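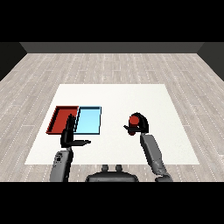 Simulated room with a plank floor.

In May I visited the training centre of Liapis in Mestcombe, where they teach new team leaders. The visit started at 9.30 with coffee and a short talk by Danai Alexiou. The programme is named Bonirora and lasts 30 weeks, with one coaching meeting in each of them.

I was allowed to sit in a group session. The leaders practised how to give difficult feedback, and after every round they changed partners. I liked that the coach spoke very little – in my own company the trainer speaks all the morning.

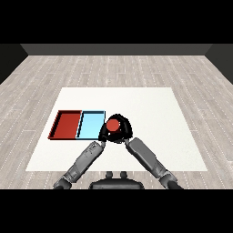 Trinh Đàm found the rounds too short and said that a hard conversation needs at least half an hour before people stop being polite. I agree only partly. With short rounds also the shy ones had to speak.

After lunch we discussed the price, 858 per person, without travel. For our office in Lusville I would send 2 people first and ask them again after the summer.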